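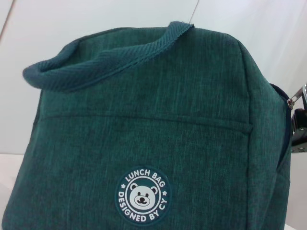

Bolsa de almuerzo con cremallera, una de las piezas de la prueba de agarre.

Preguntas frecuentes: fallo de cierre en la pinza Celus

¿Qué falla exactamente?
La pinza se detiene antes de completar el cierre y el controlador lo registra como agarre correcto. En Pradura lo vimos en 4 de 50 ciclos, siempre con piezas blandas.

¿Es peligroso?
Puede serlo. Si el brazo se eleva con un agarre falso, la pieza cae. No meta la mano bajo la pinza con el brazo habilitado.

¿Afecta a las piezas rígidas?
No tenemos ningún caso registrado.

¿Y si la cámara de muñeca solo muestra una superficie lisa?
El sistema no encuentra referencias y conserva la última posición válida.

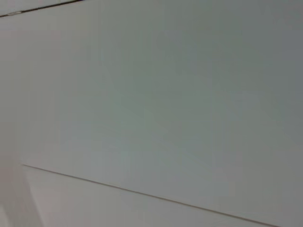

En ese estado no relance el ciclo. Pase a modo manual, retire el brazo a velocidad reducida y repita la localización.

¿Hay corrección?
Sí, la versión 2 del módulo Pledon. Exige confirmar la fuerza antes de elevar. Las unidades Jiang necesitan además recalibrar los dedos.

¿Qué envío a soporte?
El registro de las últimas 96 horas y el número de serie de la pinza. No borre la alarma antes de exportarlo.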